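Home | Kitchen | Workshop | Garden | Send us a tip

Tips for building a robot arm at home (and not wrecking the house)

Feb 26, 2020
By Gus Iwasaki

Quick ones this time, had a pile of messages after the September page. All of these come from our own build, me and Daichi Minami, shared workshop at Grelluvdale, evenings mostly. We do everything in the simulator first and bolt things together second. Costs nothing to crash in there.

Start with the gripper. Not the arm, not the base. Open the fingers as wide as they go and look at the gap before you approach anything. Small flat things are the worst — they hide behind the crossbar and you lose them just when you need them.

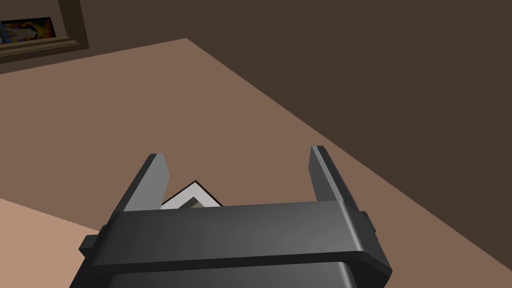 Tilt the wrist a touch, or come in from the side. Or add a second viewpoint off to one side. We did both in the end. Put a dark outline round any flat test piece too, masking tape and a marker pen will do.

Cables. Leave slack at the elbow, more than you think. Ours snagged at 70 degrees every time until Daichi re-routed the lot. Velcro ties not zip ties, you'll be undoing them.

Screws in an egg box, one cup per joint. Write the joint number on the lid. Do not trust your memory, I had 16 left over and had to strip the forearm again.

Finger pads: old bicycle inner tube, cut with kitchen scissors, double-sided tape. Wipe with a damp cloth when they go shiny. Srivastava sell proper ones but the tube has done us fine for 373 test grabs. Daichi keeps a tally on the wall.

Practise in a narrow space. Everybody builds their test room huge and then wonders why the elbow hits the door frame at home. Model the tightest bit of your house, put a table in it, few bits on top of different heights. Bowl, something tall and thin, something small near the corner. One arm at the table while the other keeps clear is a good first excercise.

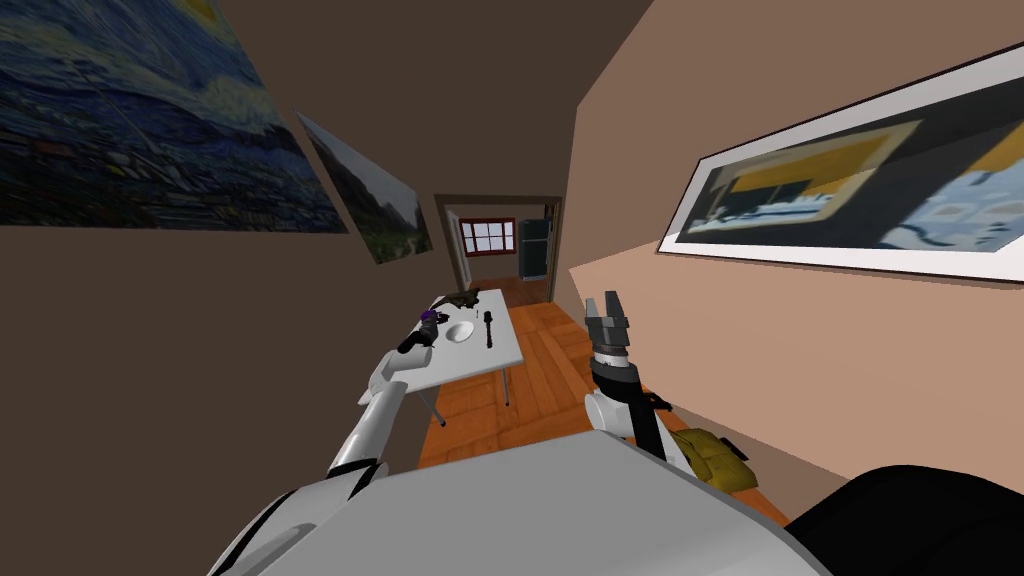 Hallway test, left gripper at the corner of the table, right one open and empty.

Floors — keep bags and rugs out of the run if you're doing it with real wheels. Straps wind round an axle in no time. In the simulator leave them in, good practice for route planning.

Save before every change. Date in the file name. Our run 1008 was the best we'd had and I saved over it, still cross.

Power off at the wall before you put your hand near a joint. Every time, even for a two second job. We use a Kement switched socket at bench height so theres no crawling under.

Squeaky joint? Tiny dab of silicone grease on a cotton bud. Not cooking oil, it goes sticky. Iton do a small tube that lasts ages.

More on batteries next time if I get round to it. Daichi has views.

Contact us | Copyright Grelluvdale Workshop Tips | Back to top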